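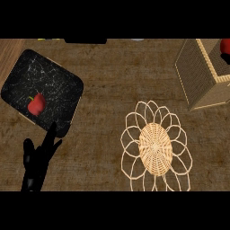 Surface Wear on Shared Dining Tables: Effect of Finish and Cleaning Method

Archana Sisodia and Shivam Dwivedi
7 December 2022

1. Background
Uteck Hall replaced the finish on its dining tables twice in five years, and both finishes failed in the same way. Water marks came first, followed by dark staining along the grain. Staining of this kind is hard to grade because wood is uneven in color to begin with. A brown tabletop with darker smudges and faint horizontal grain lines, like the one under the black marble tray and the red apple, could be given two different scores by two graders. We therefore measured water uptake and gloss and used visual grading only as a check.

2. Method
Test panels were cut from a single board and coated with one of two products: Eller, a hardening oil, or Natham, a water-based varnish. Each panel received 500 wiping cycles with a damp cotton cloth under a fixed weight. Half of the panels were wiped with plain water and half with diluted dish soap. Gloss was read before and after wiping at the same marked points. Water uptake was measured by weighing each panel before and after a wet sponge had rested on it overnight.

The full set was 128 panels. We discarded 19 because the coating had run at the edges during drying, and the sponge test was completed on 81 of the remainder before the balance had to be returned to the Rana lab.

3. Results
Natham panels kept more of their gloss with both cleaning methods. Eller panels wiped with soap lost the most gloss and took up the most water. With plain water the two finishes could not be separated on uptake.

Visual grades agreed poorly with uptake. Several panels graded as clean took up more water than panels graded as stained.

4. Limitations
All panels came from one board, so variation between boards was not tested. Heat marks were outside the scope of the project. The cloth was changed between panels but not during a run, and soap residue may have built up in the later cycles.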